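From: (list member, Branport)
To: household-manipulation list
Date: 3/26/22
Subject: Re: table clearing as a benchmark – are we there or not

Replying inline to the earlier message. I trimmed it to the parts I have something to say about.

> We ran the Sidus arm on the standard bin task again and it is
> basically solved. Rigid objects, known sizes, top-down picks.
> I don't see why clearing a household table should be treated as
> a separate problem. It is the same pick and place with more
> object types. Train on more types and you are done.

I don't agree that it is the same problem, and I think the bin task is hiding the difference. In the bin task every object has a pose you can estimate and two faces you can close on. On a kitchen or living room table a good share of what has to be moved is packaging, and packaging doesn't hold still in that sense. The grasp point on a wrapped item is often on the film, and the film moves before the item does. 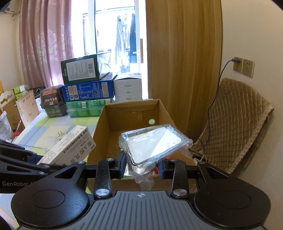 The put-into-box step gets treated as trivial in most write-ups, with success scored when the object leaves the table. I would score it at release. Two failures I logged repeatedly in December with the Senirside controller happened after a good lift: the wrap caught on a finger pad and the item came back out with the gripper, or the item rotated on the way in and hung up on the box wall. By the "off the table" rule both count as successes. Out of 16 trials with film-wrapped items, that rule gave me a number I would not show to anyone who was planning to leave the machine alone in an apartment.

> Depth is good enough now. We get clean point clouds on
> everything except glass.

Clear film and foil are the other exceptions. With clear plastic the sensor returns the table behind it, or nothing. With foil you get holes wherever a crease throws the light back, and the holes shift when the camera shifts. Fusing views makes this worse unless you drop the bright returns first. The Krishnan set has 3 object classes tagged as reflective and all of them are rigid, so it doesn't test this.

A foil pouch lying across a spoon is a good case to think through. The segmenter merges them or loses the spoon. If the planner closes low to get a decent bite on the pouch, it takes the spoon along or jams against it. A person slides the pouch off first and doesn't plan it as a step.

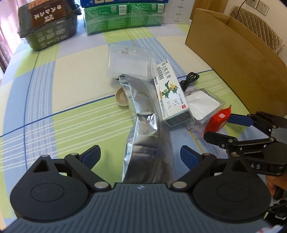 Foil pouch over a wooden spoon, with a carton and clear plastic packaging alongside.

> Two arms are overkill for this. Cost doubles and the second
> arm sits idle most of the cycle.

Idle time is the wrong measure. The second arm earns its place in the short part of the cycle where something has to be held: keeping a light carton from skating while the other hand gets under the bag next to it, or steadying the box flap. On my bench a single arm handled cartons fine and lost most of its time on bags, pushing them across the cloth. The cloth is a problem of its own. It bunches under a low approach, and then every object pose you stored is stale.

On the original question, whether machines can do this chore yet. Cartons and jars, yes, at a speed most people would find annoying. Film, foil and thin bags on a soft surface, no, except in demos where the layout has been picked. I would put sorting (what goes in the box, what stays out) in a separate track entirely. It fails for different reasons and mixing the scores tells us nothing.

What I propose for the next round:

– score at release, with the gripper open and clear of the box
– at least 2 deformable or film-wrapped items per layout
– cloth on the table, not taped down
– one overlap per layout, chosen by someone outside the team being tested

If the Sidus people are willing to rerun under those rules I can send the layout sheets and the scoring script. The script expects one log file per trial, and the timestamps have to come from the controller clock. Please don't merge the logs before sending them, I had to split the last batch by hand.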